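From: Apolline Rolland
To: nendcombe-residents
Date: Apr 2, 2018
Subject: Re: [nendcombe-residents] Recycling pickup change, what goes where?

Answers below each part. I called the hauler's office this morning and went over the sheet with them, so this is current as far as I know.

> We got the postcard about the new pickup but it leaves out more
> than it says. First, is it every week or every other week now?

Every other week for recycling, every week for trash. The recycling truck comes up from the Avadbridge side, so Omero Lane gets done first and the hill gets done last. If you live on the hill you may see the truck go by at the bottom well before it reaches you. It has not skipped you. Please wait until the end of the day before calling it in as a missed pickup.

> Second, do we still have to keep cans and bottles separate from
> paper?

Yes. Cans, glass and plastic bottles go together. Paper and cardboard go in the other container. The old rule about taking labels off cans is gone. Rinse them, but they don't have to be spotless. Caps can stay on plastic bottles. Metal lids from glass jars should come off and go in loose with the cans.

> Third, what size cart are we getting? My side yard is narrow and
> the one my sister has in Avadbridge would never fit through the gate.

Two sizes. The large one is what your sister probably has. The small one is 60 gallons and you have to ask for it. Call the office and give them your street address and they will note it. Carts for both sizes are supposed to be delivered before the switch, but the small ones are coming on a separate truck, so don't worry if your neighbor's shows up first.

Set the cart at the curb with the handle toward the house and leave 3 feet on each side. Mailboxes count as an obstacle, and so do parked cars. The arm on the truck can't get between them, and the driver is not required to get out.

> Last, what happens to the drop-off behind the Nikolovski lot?
> I hope it is staying open. We fill ours up fast with the grandkids.

It stays open through November. After that it depends on whether the lease gets renewed. The gate code has not changed. No bagged recycling there, please. Bags get pulled out and thrown in the trash, with whatever is in them.

One thing you didn't ask, but it comes up every time. The hauler does not provide anything for inside the house. Any open container you can carry out and dump is fine. Two small round ones next to each other will do for most kitchens.
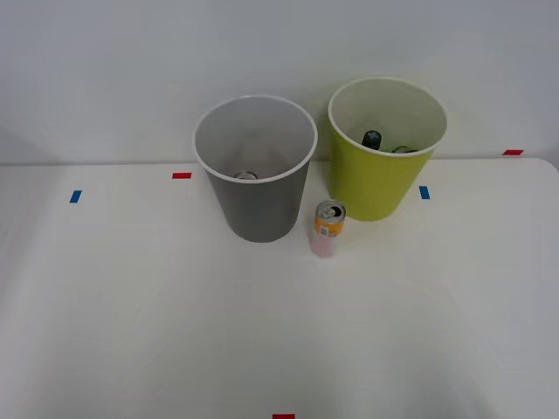 Small open bins, side by side. There's a can at the bottom of the gray one.

Still not accepted at the curb: plastic bags, foam cups and trays, light bulbs, hoses, and pizza boxes with grease on them. A clean pizza box lid can be torn off and put in with the paper. Batteries go to the county site, never in either cart. They had a fire in one of the trucks last year and they are serious about this one.

The printed sheet went to 133 addresses. If you didn't get one, write to me off the list with your house number and I'll put a copy in your door. I have extras.

Apolline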